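Rianne Verbruggen
November · Sunday, 9:40 am
Filed under: Small Kitchens, Color

1/ Okay, I've been promising some of you a thread about plates for weeks now, so get a coffee, because I have a lot of feelings about colored plates and I'm going to share pretty much all of them.

2/ I grew up with white plates. White plates, white bowls, a white gravy boat we used twice a year. They're fine! Everything looks fine on them. But when I moved into the apartment on Lidby I had 22 dollars left for dishes and the thrift store had a box of mismatched colored ones, so that was that.

3/ The first thing I noticed was how much a dark rim does. It draws a little line around your lunch and suddenly a boiled egg looks like you meant it. My neighbor Urho thinks I'm imagining this (he eats over the sink, so I take his opinion gently).

4/ Red and green are the two people get nervous about. They worry it'll look like the holidays all year. I think it comes down to what you put on them, and purple and orange are wonderful for pulling the whole thing away from December.
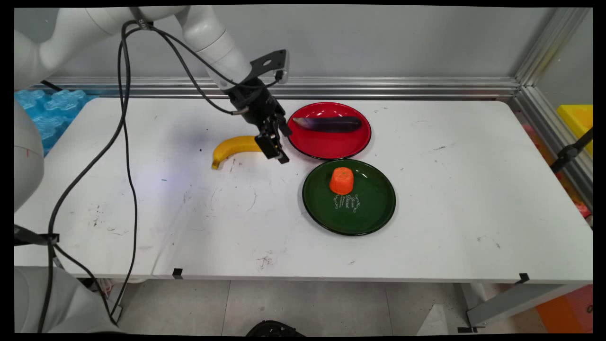 Eggplant on red, an orange cup-shaped piece on dark green, and a banana with no plate at all.

5/ Look at that purple against the red! I would never have picked those two together on paper, and now I want a whole dinner in them. The pale stem end helps a lot, it gives your eye somewhere to rest.

6/ And I'm so fond of the green one, with the white script and the scrollwork. I love a plate with writing on it. You eat your way down to it, and kids especially will finish their vegetables just to see the rest of the letters.

7/ Yellow I'd leave straight on a white table, same as the banana. It's loud enough by itself, bless it.

8/ Somebody asked about scuffs on white tabletops. Baking soda, a damp cloth, a little patience, and then make peace with whatever's left. Mine has marks older than my couch.

9/ Next Sunday I'll do bowls, if you can stand it. Tell me what color your everyday plates are, I really do read all of these.

40 replies · 22 shares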